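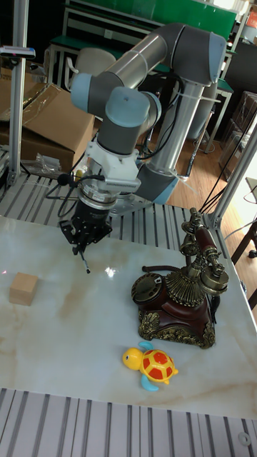

Fig. 1. Telephone standing on the desk, handset in its cradle.

Setting up your Drolline desk telephone
Reading time: 2 min
Last updated: Thu 19 November

Section 2: Choosing a spot and making the first call

Welcome to the fun part! The Drolline has the look of a grand old parlor phone, with gold-colored trim, a rotary dial and a tall cradle, and it deserves a place where people will notice it. Set aside a little time, clear some elbow room and enjoy it.

Placing the telephone

1. Pick a flat, steady surface near your wall jack. The line cord in the box is 100 inches long, so you have plenty of choice.

2. Wipe the surface with a dry cloth and let any polish dry fully. The felt pads under the base grip much better on a clean top.

3. Lift the telephone with both hands under the body.

CAUTION: Never lift it by the cradle or the handset.

4. Turn the base slightly until the dial faces your chair. A small angle is great – your finger should reach every hole while your wrist stays relaxed.

5. Leave open space on the dial side. You'll want somewhere to write, and dialing is a much bigger movement than pushing buttons.
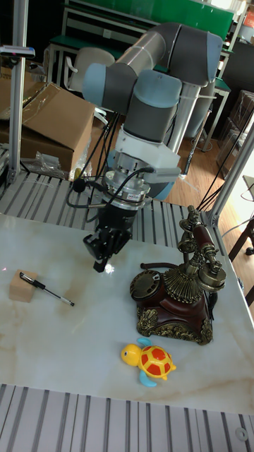
6. Keep a pen and pad within reach of your free hand. Loose paper slides away at the worst moments, so a pad with a stiff back is best. We love the Jiven tear-off pads, but any pad will do.

NOTE: Small things on the desk are welcome company for the phone. Just keep them out from under the handset cord, which can drag them along when you stand up.

Connecting the line

7. Plug one end of the line cord into the socket on the back of the body. Push until it clicks.

8. Plug the other end into the wall jack. If you have the Henare adapter for internet lines, plug the cord into that and wait for its green light.

9. Lift the handset and listen. A steady hum means you're connected – lovely, isn't it?

10. Put the handset back so that it sits level in the cradle. If it rests crooked, the line stays open and callers hear a busy signal.
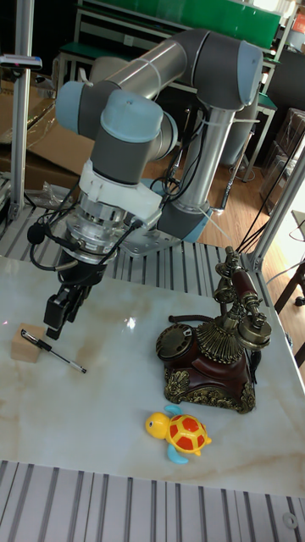
A reader wrote in about step 10: I had mine on the desk for a whole evening before I noticed the handset wasn't all the way down. Now I give it a gentle press every time I hang up. Please put that in the next version!

We're glad to. A gentle press is a fine habit, and you'll soon know the feel of it.

Dialing

11. Lift the handset and wait for the hum.

12. Put a fingertip in the hole for your first number, turn the dial clockwise to the finger stop, and take your finger out. Let the dial return by itself.

CAUTION: Don't push the dial back or hold it while it returns. This can send the wrong number.

13. Repeat for each number. For a first try, dial 366 to reach the Estisik test line and hear your own voice played back. Children adore this one. 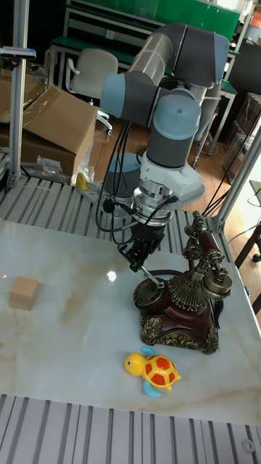 If your fingers are large or sore, you can use a blunt dialing stick. Turn slowly, keep the tip well inside the hole, and lift it clear at the stop. Sharp points will scratch the dial.

Adjusting the ringer

14. Find the small wheel under the base. Hold the body steady and tip it back a little to reach it.

15. Turn the wheel toward you for a softer ring. It takes almost 20 clicks to go from full volume to quiet, so go slowly and ask someone to call you while you try it out.

16. Set the base down flat again and check that the line cord isn't trapped under a corner.

NOTE: The ringer can't be switched off completely. To stop calls overnight, unplug the cord at the wall.

For dusting the scrollwork and cleaning the handset, go to Section 3.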